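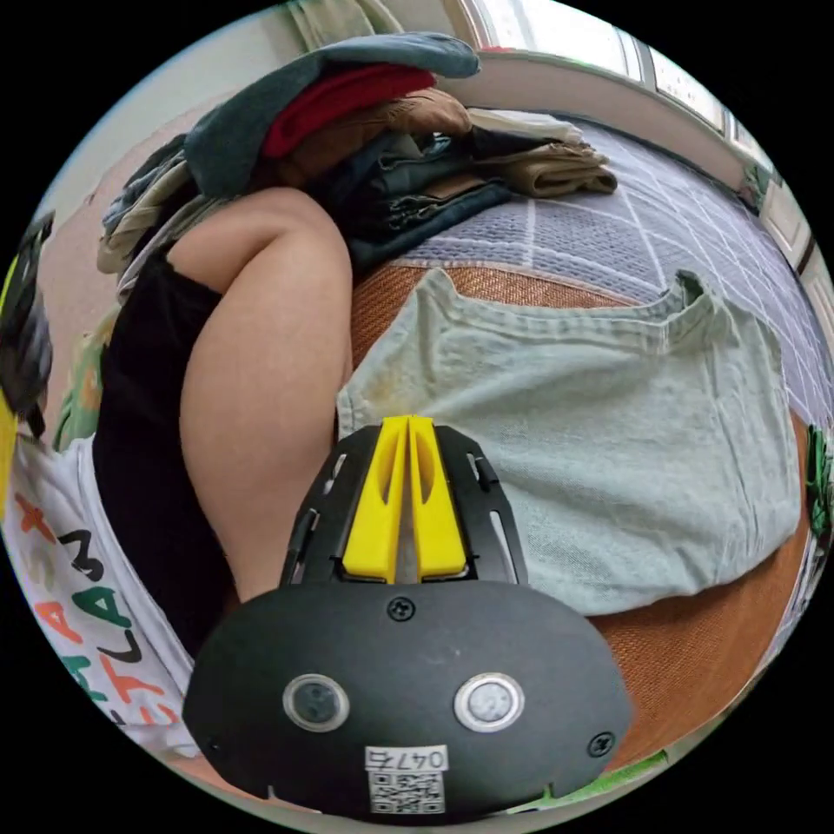 4.2 Folding on the bed

Most folding in the Farkumville homes isn't done at a table. It is done on the bed, sitting on it, legs up, with the clothes in a heap within reach. We had planned for tables (see 3.1) and the coding sheet had to be redrawn after the first visits. Bed, floor, chair arm, ironing board -- in that order of how often people said they used them. Kitchen table last, mainly because it's got things on it.

The bed as a surface is poor in some ways. It gives. A shirt pressed down with the palm sinks, the far edge lifts, and the fold ends up not where it was meant. Several households put a woven summer mat over the sheet in the hot months and leave it there day and night, and folding on the mat was rated easier than on the bare sheet. Flatter, and less cling between garment and surface. Against that, thin cotton was said to catch on the weave if dragged. People told us they lift instead.

Pile position was noted for each session. The unfolded and the folded often end up in one heap, and it takes someone who knows the heap to tell which is which. Figure 2 is the usual layout, work in front of the person, pile pushed up to the top of the bed.

Figure 2. Light-blue denim laid flat on the woven mat, the clothes pile at the back left, a crumpled green cloth to the right.

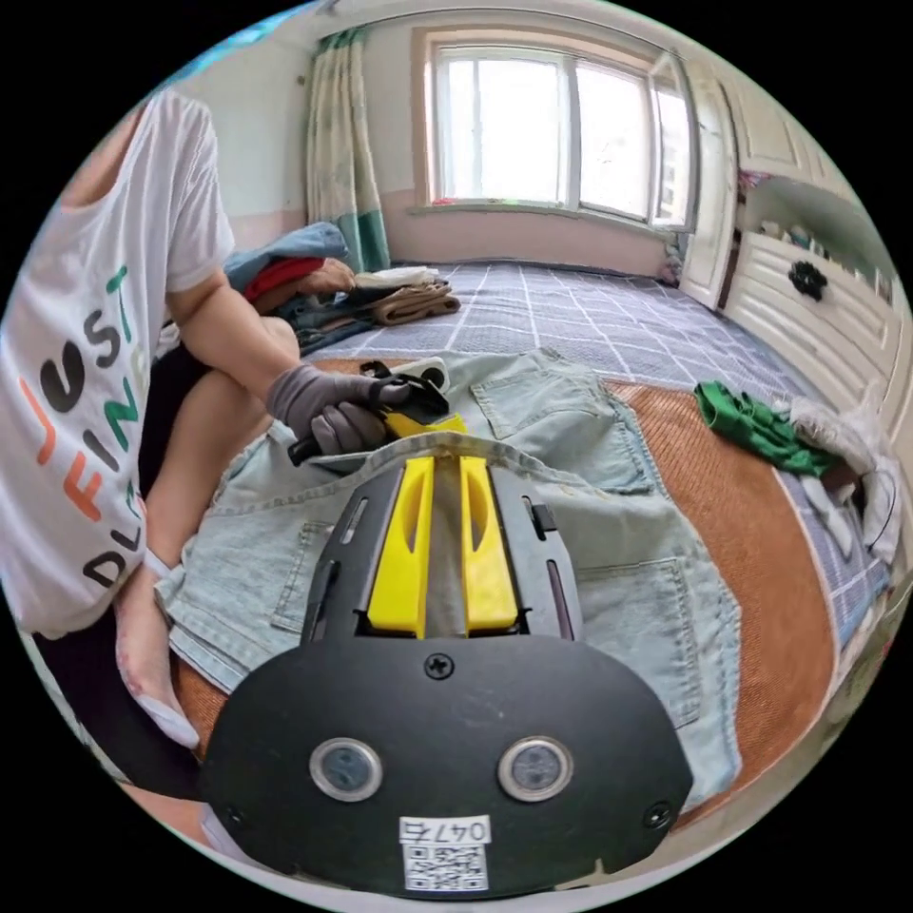 4.3 Garment type

Denim first. Heavy, keeps its shape, stays where you put it. In the interviews denim was the item people said they'd give to a child to learn on. Pockets are the one nuisance, they bunch inside the fold and make a lump in the stack, so a fair few people smooth them by hand before the first fold. Frayed or rolled hems make it worse as the legs won't lie level with each other.

Soft cotton is the opposite case. It has to be picked up to be sorted out: where's the waist, which way round, is it inside out. We coded this as "finding" and kept it apart from folding proper. For light cotton garments finding took up more of the session than we had allowed for in the pilot at Brornmont, and the time limit of 300 seconds per item was dropped becuase of it. 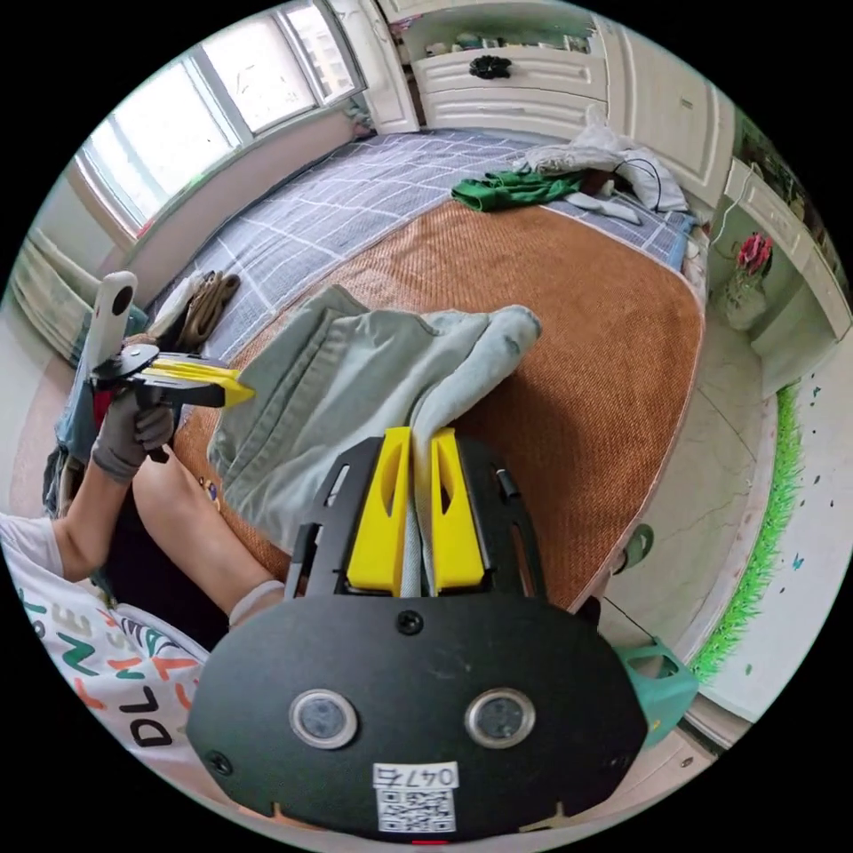
The other thing with soft cotton is that the lap gets used. A garment is half on the mat and half over a knee, and the knee does the job a second person would do. Our sheet had no box for this. We added one, "body as support", and went back over the earlier notes, which gave 10 more entries. There may be others we missed, the notes from the first visits are thin on posture.

Cushions also. Not counted as a surface in the original scheme, added later with the chair arm. An upholstered cushion is firmer than the mattress but small, so only short items fit -- shorts, a child's top, socks in pairs. Anything longer hangs off and has to be turned.
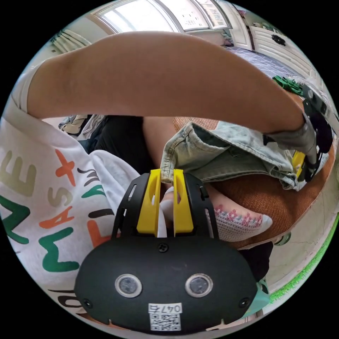

M. Mustari

4.4 Limits

Small homes, one town, warm season only. In winter the mats are rolled up and put away and we'd expect the bed to do worse. We also did'nt weigh the garments, and "heavy" and "light" above are the households' own words. Section 5 takes up storage.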